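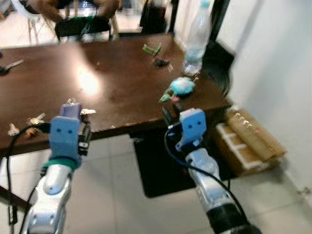 From: Evelien Claeys
To: the tidy-at-home list
Date: November 3, 2021
Subject: Re: The table where everything lands

Arnout Wouters wrote:

> Does anybody have a system for the big table? We've got a basket by the door,
> we've got hooks, and every night it's still keys, wrappers, a toy or two and
> somebody's water bottle. I clear it in October, so to speak, and by the next
> morning it's October all over again. Mieke says get a bigger basket.
> I say the basket is the problem.
>
> Arnout

Hi Arnout and all,

I'm with you on the basket! We had one for years and it was where things went to be forgotten. I tipped it out last month and found a library card I'd paid to replace, plus a Horna coupon for 13 percent off that had run out in the spring.

What works for me (most evenings, let's not get carried away) is going by kind of thing and not by whose it is. I used to start with "whose is this" and then I'd be walking up the stairs with one plush toy, come back down, walk up again with a little plastic figure, and by then I'd be sick of the whole business. Now it's trash first, always. Candy wrappers and crumpled bits of paper go straight in the bin, and the table looks half done already — which is cheating, but I'll take it.

Then anything from the kitchen. There's always a spoon. I don't know why there's always a spoon. Bottles get emptied and go to the sink with it.

Toys go in one pile on a chair and whoever heads upstairs next takes the pile. Soft ones and plastic ones together, I don't sort them.

That leaves pocket stuff, and pocket stuff is the hard part, at least in our house, so I'd do it last when the rest is out of your way.
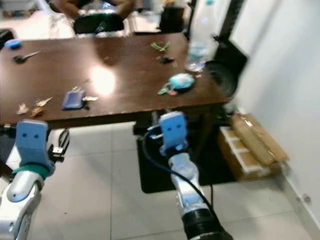

Pocket stuff: the blue card holder with its keys on the side, the tan keys to the left, and the round turquoise coin purse over on the right.

Keys on a card holder I leave together. I tried splitting them up once and ended up locked out with a bank card in my hand. Loose keys go in a shallow dish (mine is a Tokarz one from the thrift store, any saucer would do) and the coin purse goes back in the bag it came out of, that same evening, or I'm standing at the register the next day feeling silly.

Wipe the table after. On a dark shiny one like that every crumb shows, so you may as well.

Mieke, sorry, I know you were hoping for a vote for the bigger basket. Nele, didn't you have a tray with compartments at one point? Is it still in use or did it go the way of my basket?

Also, if anyone's looking for hooks, I've got a few left over from the hallway and I'm happy to mail them.

Evelien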